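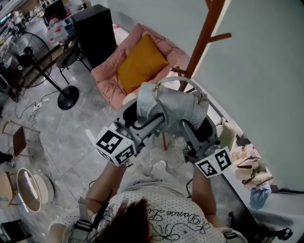
Workshop notebook, soft goods bench
2018-02-20
Entry by S. Cloutier

Subject: evening bags with fixed strap handles - holding, hanging and storage. Continuation of the work on handle wear opened in August.

1. Purpose

The collection now includes a number of small fabric bags with a curved strap over the top and metal fittings where the strap meets the body. The present storage method (flat, in shallow boxes, tissue between layers) was adopted before these bags arrived and was designed for clutches without handles. Three boxes were opened last month and all three showed the same fault: the strap had been pressed down across the pleats and had left a line. The purpose of today's session was to decide whether the bags should be hung, stood upright or laid flat with a support under the strap, and to write a procedure that colleagues at the Hakness store can follow without further instruction.

2. Room

The front sitting room was used in place of the bench room, which is occupied by the Pfeiffer curtains until the end of the week. The room is suitable for this work in most respects. The tile floor is easy to keep clean, and dropped beads or pins can be found on it, although the veining in the tile makes small gray fittings harder to see than one would like. Cords from the power strip by the fan should be gathered against the wall before anyone carries a box through. This was noted at the previous session as well.

The fan is to remain off whenever tissue is out.

3. Seating and the armchair as a rest

The pink armchair was considered as a temporary resting surface between handling steps. The seat is soft enough that a stiff-bottomed bag leans and finally tips onto its strap. The mustard cushion, moved to the seat and covered with a clean cotton square, gave a better result, and a bag placed on it stayed where it was put. The quilting of the chair itself should not come into direct contact with pleated fabric. A buckle caught in the stitching once during the afternoon. No damage to the bag; one pulled thread on the chair, since worked back in.

Recommendation: cushion and cotton square may be used as a rest for up to ten minutes. They are not a storage position.

4. Hanging trial

The wooden coat rack was tried as a hanging support. The branching arms are convenient in height, but each arm is narrow, and the full weight of the bag is carried on a short section of the strap. A padded sleeve was made up from cotton wadding and tubular bandage and slipped over one arm. With the sleeve in place the strap kept its curve. Without it, a slight flat appeared at the top of the strap on the silver-gray bag after the first interval.

Intervals were timed by the wall clock. Weights were made up with glass beads in a muslin pouch placed inside the bag.

Trial A - 200 g, bare arm, one hour. Slight flat at top of strap.
Trial B - 200 g, padded sleeve, one hour. No visible change.
Trial C - 264 g, padded sleeve, one hour. No visible change. Some drag at the left strap attachment.
Trial D - 720 g, padded sleeve. Stopped at once. The body of the bag pulled out of shape and the pleats opened.

A fifth trial at 1,000 g had been listed in the plan. It was struck out after Trial D and should not be reinstated.

The drag noted in Trial C needs attention. It may come from the way the pouch was seated, and the trial is to be repeated with the beads divided between two smaller pouches.

5. Observations on the fabric

The pleated body is slightly shiny and shows handling readily. Pressure across the pleats leaves a mark sooner than pressure along them. It follows that a bag should be supported from beneath, with the hand or the board running in the same direction as the folds. The metal buckles on the strap attachments are small and have edges that will mark a neighboring piece, so each should be wrapped separately in a strip of acid-free tissue before the bag goes near any other textile.

The first batch of tissue from Plivik was too crisp for this and has been set aside for box lining. The softer grade is on the second shelf in the bench room.

6. Provisional procedure

Inspect the strap attachments before lifting. If stitching is loose on either side, do not lift by the strap at all.
Wrap both buckles.
Fill the body with loosely crumpled tissue until the pleats are supported, and no further. An overfilled bag is as badly off as an empty one.
Form a roll of tissue to the inside curve of the strap and set it under the arch.
Stand the bag upright in a box deep enough to clear the strap by two fingers.
Label the end of the box, not the lid. Lids were exchanged twice in the Erach boxes and the contents had to be identified again from the register.

Hanging on a padded sleeve is acceptable for display or for airing, one bag to an arm, with nothing inside it except tissue.

7. Outstanding

Deeper boxes to be ordered. The current stock will not clear the strap.
Repeat Trial C as noted.
Two more padded sleeves to be made, with the seam turned to the underside.
Move the armchair back to its usual place by the tall black cabinet if it has been shifted, and return the cushion without the cotton square, which goes to the wash.
Ask Hakness for the depth of their shelving before the procedure is issued.

S.C.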